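4.2 Reading conditions and the recall of surface shade

The second part of the study dealt with how well readers judge and remember shades of gray in printed and on-screen pictures. The first part, reported in Section 4.1, covered type size and line spacing. Both parts used the same pool of readers, drawn from the mailing lists of two adult evening schools, Plisasance and Avram. In all, 300 readers finished the first part and 258 of them came back for the second. Those who dropped out did not differ from the rest in age or in years of schooling, and we treat the loss as random in what follows.

Readers sat at a desk under one of two lighting setups. In the first, light came from a single lamp to the left of the page. In the second, light came from a ceiling panel and fell evenly on the whole desk. The order was switched for half of the group. Each reader worked through a booklet of short articles on everyday topics: baking, bus routes, house paint, garden soil, tools, local history. Every article had one picture. After reading, the booklet was taken away and the reader filled out a form about the text and then a form about the picture.

The picture form asked for a shade match. The reader was given a card with a strip of gray patches running from near white to black and marked the patch that came closest to a named part of the picture. We chose parts that were flat and had no pattern on them, such as a wall, a door panel or the side of a box. Cards of this kind go back a long way. The oldest one we were able to borrow was printed in 1921, and its steps are uneven enough at the dark end that we did not use it for testing. The cards used here were printed for us by Wenomex on uncoated stock and checked against each other before every session.

Two patterns stand out. First, readers placed dark surfaces too far toward the middle of the strip. This held in both lighting setups, though the shift was larger under the side lamp. Second, when a picture showed two facing surfaces of different brightness, readers pushed them apart in memory. The lighter one was marked lighter than it was printed, and the darker one darker. The effect was strongest when the two surfaces stood close together with a gap between them, and it was weaker when they touched.

The second pattern matters for anyone who prints instructions or catalogs, where two parts of an object often differ only in how they catch the light. Several readers wrote in the margin of the form that the two parts must have been "painted differently." We had not asked about paint. Their remarks suggest that some readers settle on a cause for the difference in shade while reading and then recall the cause in place of the shade.

Figure 3 has a white pad on one side of an open gap and a medium gray pad on the other, with black and dark gray around them.
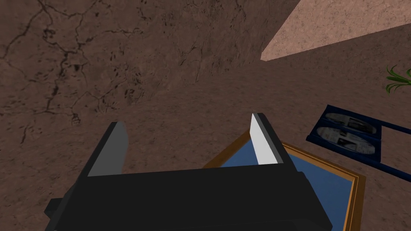

Győző Dudás and Boglárka Pálfi
Grelteo Reading Laboratory
Posted July 24, 2025
Figure 3. Facing surfaces of unequal brightness (computer rendering).

We scored 3640 shade matches. Matches were left out if the reader had marked two patches or had written a word in place of a mark. The remaining ones were averaged for each reader and each lighting setup, and the averages were compared in pairs. Age made no difference to the size of the shift. Time spent on the article did: readers who finished quickly pushed facing surfaces further apart than slow readers, and this was true even when their scores on the text form were the same.

A weak point of the design is that the card and the picture were never on the desk together. We cannot separate an error in seeing from an error in remembering. A small trial held in March, with the booklet left open during matching, gave shifts in the same direction but less than half as large. The group in that trial was too small for a firm statement, and we return to it in Section 5 along with the results for colored stock.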